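Willen Home Help – Support Requests
Ticket 53
Subject: Orange tray keeps tipping toward the sink, and something is leaving marks on the counter
Opened by: Jawad Khokhar
Opened: 8/28/26
Category: Kitchen / Counters and sinks
Status: Open – waiting on customer

Jawad Khokhar wrote:

Hello there, and thank you in advance for reading what I'm afraid is going to be a long one. I called first and the very patient person on the phone suggested I write it all down, so I am writing it all down.

We have the Trunik counter, the pale one, put in this past January along with the gray sink basin. I'm very happy with both of them in general and I want to say that first, because I know people mostly write to you when they're upset. I'm not upset! I just have a tray that won't behave.

The tray is a bright orange-red plastic one that I bought separately. It lives next to the sink, and everything that needs sorting out in the kitchen gets put on it for a while: used paper towels, lids, the small toys that wander in from the living room. At the end of the day I go through it, throw away what's trash, and take everything else back to where it belongs. It's a good system and I'd recommend it to anybody with kids.

The trouble is that the counter is narrow on that side, so the tray has to rest over the edge. If I load it toward the back it sits fine. If anything with a bit of weight goes at the overhanging end, it rocks. Twice now it has gone over completely, once with a cup of cold coffee on it, which went into the drawer below. (The drawer is fine. The takeout menus are not.)

The second thing may or may not be connected. I'm getting a faint orange line on the counter right where the bottom of the tray touches the edge. It's only a few inches long. Dish soap lightens it but doesn't take it off. I've also tried a damp sponge, a dry cloth, and my thumbnail, which I regret.

So I suppose my questions are whether there's a proper way to stop a tray sliding on this counter, and whether the line is a scratch or a stain.

Warmly,
Jawad

Reply from Willen support:

Hi Jawad, thanks for writing and for all the detail. It does help, so please don't worry about the length.

Let's take the line first. Plastic trays often leave a bit of color behind when they rub on a hard edge, and the color sits on top of the surface. A scratch would catch your fingernail as you drag it across. Could you try that, gently, and tell us what you feel? If the nail slides over without catching, please do the following:

Mix a spoonful of baking soda with enough water to make a soft paste.
Put it on the line with a fingertip and leave it for 3 minutes.
Wipe in small circles with a soft cloth, then rinse and dry.

Please don't use a scouring pad or anything with bleach in it on the Trunik finish. It will dull the surface and you'll see the patch every time the sun comes in.

On the tipping, how far does the tray stick out past the edge? And is the underside smooth, or does it have feet or ridges?

Jawad Khokhar wrote:

Thank you so much for the quick answer. My nail slides right over it, no catch at all, and I can't tell you how relieved I was, having more or less convinced myself I'd ruined the counter in under a year.

I did the paste. The first go took most of it and I did it again after dinner, and now I have to put my head down sideways next to the faucet to find the line at all. My wife can't see it. I can, but I know where to look.

The underside is smooth, no feet. I tried to measure the overhang and got a different answer each time, because the tray moves when you lean a ruler on it, so I'm sorry, I can't give you a number I'd trust. It's enough that it worries me.

I should also mention that I tried a folded dish towel under it. It stopped the sliding but made the rocking worse – the towel bunches up in the middle and then the whole thing turns into a seesaw. My daughter thought this was wonderful and put her gray plush animal on it for a ride. I say animal because we have never settled whether it's a mouse or an elephant, and she changes her mind.

Reply from Willen support:

Glad the paste worked, and congratulations on the seesaw.

The towel idea is a good one, it's only too thick. What we'd suggest is a thin grippy liner, the kind sold on a roll for kitchen drawers. Furitz makes one and so do plenty of other companies, and any of them will do. Cut it a little smaller than the part of the tray that rests on the counter, and lay it flat and dry. If there's water underneath, it will slide just as badly as before.

Then there's the loading. Anything heavy goes on the part of the tray with counter under it. Paper towels, sponges and soft toys can go anywhere you like, they weigh next to nothing. Cups and jars shouldn't go on the overhanging end even with the liner in place.

If you'd like to be rid of the overhang altogether, the Yammine rack fits over the basin and would give the tray something to sit on. We don't think you need it, but we were asked to mention it whenever the narrow counter comes up.

Could you try the liner for a few days and send us a picture of how the tray sits now, with the usual sort of things on it? Then we can decide whether to close this.

Jawad Khokhar wrote:

Liner bought and cut. I cut the first piece too big and it stuck out at the front like a tongue, so there was a second piece, which is much neater.

It has been a great improvement. I can push the tray with one finger and it stays put. It still dips slightly if I press hard on the outer end, but I have to mean it. I've moved the cups to the other side of the stove and told everybody, and everybody has mostly listened. No new orange line so far, though I check every morning like a man looking for frost.

I'll hold off on the Yammine rack for now. I like being able to get a big pot into the sink without moving anything.

One last question and then I'll leave you in peace. Does the liner need to come up every night to dry, or is once a week enough? I've been lifting it nightly and I'd be delighted to be told I can stop.

Picture attached. The paper towel was due for the trash and the plush one was due back upstairs.

Thank you again, you've been very kind about a tray.

Jawad

Attachment (1) 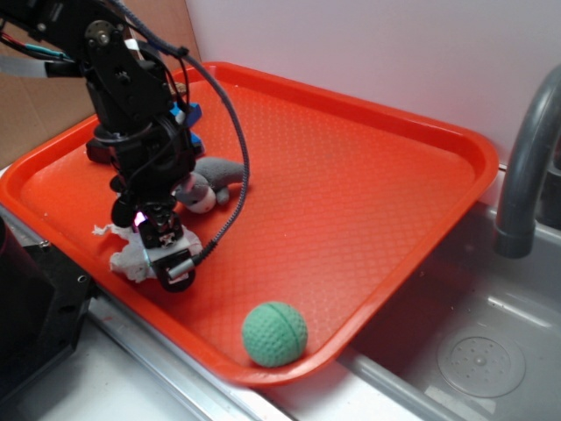 Orange tray over the counter edge by the sink, with paper towel and gray plush toy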